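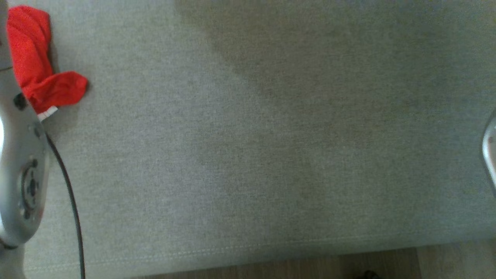 Grey woven upholstery with a stitched seam, wood floor below.

Clarified butter, stovetop method

Yield: 1,255 g of unsalted butter gives 1 L or slightly more, depending on the water content of the brand.

Equipment: heavy 3 L saucepan, ladle, fine sieve, muslin, probe thermometer, two sterilised jars. The Korkis sieve is fine enough to use with a single layer of muslin. Coarser sieves need two.

1. Cut the butter into 2 cm cubes and place in the cold pan.
2. Melt over the lowest flame. Do not stir. At 54 °C the butter should be fully liquid and starting to separate.
3. Hold at 76 °C for 23 minutes. Foam collects on top and milk solids settle on the base.
4. Skim the foam with the ladle. Keep it for mashed potato if wanted.
5. Turn off the heat and stand for five minutes.
6. Ladle the clear fat through the lined sieve. Stop when the milky layer reaches the lip of the ladle.
7. Cool uncovered, then seal.

For ghee, leave out steps 5 and 6. Raise the heat after skimming until the solids turn light brown and the bubbling drops off, then strain at once.

Faults
Cloudy when melted: solids carried over. Rewarm and strain again through clean muslin.
Spitting in the pan: water still present. Return to step 3.
Burnt flavour: discard.

Store in the fridge and use a dry spoon. Salted butter can be used, but the flavour of the skimmings will be too strong for most uses.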